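**Stemcombe half-strip desk stapler, blue**

Bought to replace an older Itov that had started folding one leg of every staple inwards. The Stemcombe has been on the shared desk since November and has gone through most of a box of staples, so the following is based on ordinary office use with 80 gsm paper unless stated.

**Build**

The body is blue with silver metal at the front. The arm opens on a rear hinge with a firm but even action. Side play at the nose is small: I can feel it with a thumb, but it is not enough to move the staple off the anvil. The Du Plessis we keep in the post room is heavier and has less play, though it also costs more.

The finish shows fingerprints on the metal and very little on the blue. It has been dropped once from desk height, landing on the heel, with no effect on alignment.

**Loading**

Open the arm, draw the pusher back, drop in the strip, let go. The pusher spring is stronger than on the Itov and will pinch a fingertip. A full strip is 100 staples. Shorter broken lengths feed properly down to the last three or so, after which they tend to tilt and need pushing square by hand.

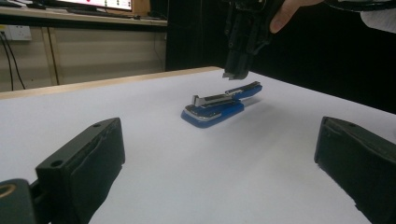
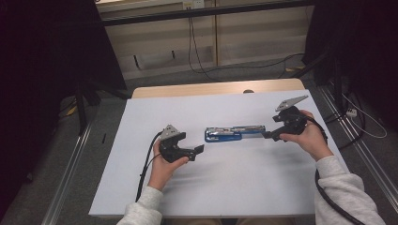
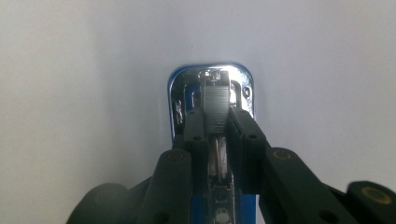 **Capacity**

The box claims 22 sheets. I tested with fresh copier paper, squared up and stapled in the corner:

- up to 15 sheets: clean closure, both legs flat
- 16 to 20 sheets: clean closure, noticeably more effort
- 22 sheets: closes, but the legs stand slightly proud on the back
- above 22: not attempted, as the maker says not to

Niamh Noonan repeated the test with recycled stock, which is a little thicker, and would put the working limit at 18. I agree with her figure for daily use.

**Jams**

Three since November. Two were caused by a cheap strip with too much glue on it – the same brand jams the Du Plessis. The third was a half-formed staple stuck in the exit slot, cleared with the tip of a paper knife. No tool is supplied for this. The slot is easy enough to reach with the arm open.

**Noise and handling**

Quieter than the Itov on thin sets, about the same on thick ones. The rounded base sits well in the palm for stapling in the hand. On the desk it creeps forward slightly if struck hard. Petronella Radebe uses it left-handed and has no complaints beyond the creep.

**Spares**

Utden lists the spring and pusher as part 1604. I ordered one to see whether it would arrive. It did, in nine days, without instructions. I have not fitted it.

**Rating**

Four out of five. One point off for the stated capacity, which is optimistic by a few sheets on anything but light paper. Use decent staples.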